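Otbridge Shared Workroom
Progress report to the Salazar Fund, May

Fitting out of the main room is mostly finished. The old partition has been taken down, the walls are painted and the room is open to its users from 8 a.m. every day except Thursday, when the electrician comes in. Of the 42 seats in the plan, 24 are now in place. The rest are on order from Indeck and were delayed at their end. We have asked for a firm delivery week and will pass it on when we get it. 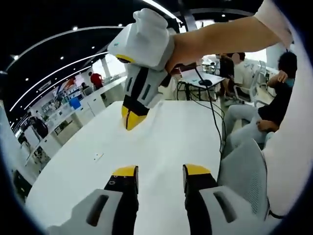
Power and cabling are the main item still open. The quote from Stoltik covers floor outlets under the large tables and a fixed run to the smaller desks. Until that work is done, cables cross the furniture, like the black one that goes over the large white table and hangs down by the mesh office chair. We want these off the work surfaces before the summer users start. The smaller white desks on metal legs will stay where they are, as moving them would mean a new quote.

Spending stands at 93 percent of the furniture line. We request approval to move $1000 from the paint line, which came in under budget, to cabling. No change to the total grant is needed.

Next period: floor outlets, remaining seats, window blinds, signs for the door.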